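Can a machine clear and reset a shared room yet?

Posted by Tamošiūnaitė, 2022-11-27

I help look after a hall in Mulholm. After every booking the tables need clearing and the chairs go back in rows. I'd like to know if there is a machine that can do this now, or will be soon. The chairs don't match and there are cords on the floor. We could spend up to $1000 a year on a lease. The room I have in mind is much like this one. 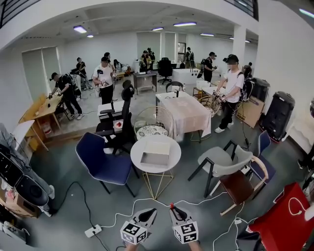
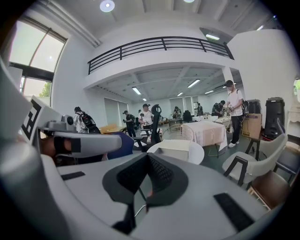
Gerkdale Community Help, Issue 567, page 8

Gerkdale

Not at that price. A floor scrubber will do the open floor, but someone has to lift the cords and move the chairs first, and that's most of your work. Picking a box up off a round table is possible for an arm in a lab. Doing it in a room full of people, with a cloth hanging over the next table, is a different job. People are collecting examples with hand-held grippers so machines can learn this sort of thing. I'd look again in 3 years.

Kerken

We tried a robot vacuum in our workshop in July. It got stuck on a power cord the first night and we gave it away. Buy a chair trolley.

Mulholm Sheds

Agree on the trolley. Matching stackable chairs would save you more labour than any robot, and you can get them used.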